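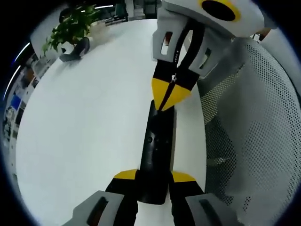 Agustina Toledo asked, before the roll had been called, whether the handover task was still worth 33 points or whether the rules had changed again while she was at lunch. They had changed again. It is worth 5.

Likorville Robotics Club, minutes, 11th September

Present: Toledo, Furtado, Bragança, Queiroz. Coutinho arrived during item 2 and voted on item 1 anyway.

1. Minutes of the August meeting. Approved with one correction: Ronaldo Furtado did not "storm out." He left briskly.

2. Handover task. Arlindo Bragança wants both grippers kept on the table for practice until the Evangelista meet. Marcelino Queiroz would like the part passed slowly and the talking kept to a minimum. Agreed on slowly.

3. Demonstration data. Folder 1231 has been labeled "final," as has the folder before it. Washington Coutinho will rename both and tell people this time.

4. Money. Tilia has offered $800 toward the entry fee and travel, provided their name goes on the shirts. Furtado asked how large. The letter says "prominent." Accepted, with Furtado abstaining on grounds of taste.

5. Spare finger pads. The Jeteck order has not arrived. Toledo to call them, politely.

6. Other business. Bragança moved that snacks stay off the practice table. Carried. Queiroz finished his first.

Next meeting: same room, bring your own charger.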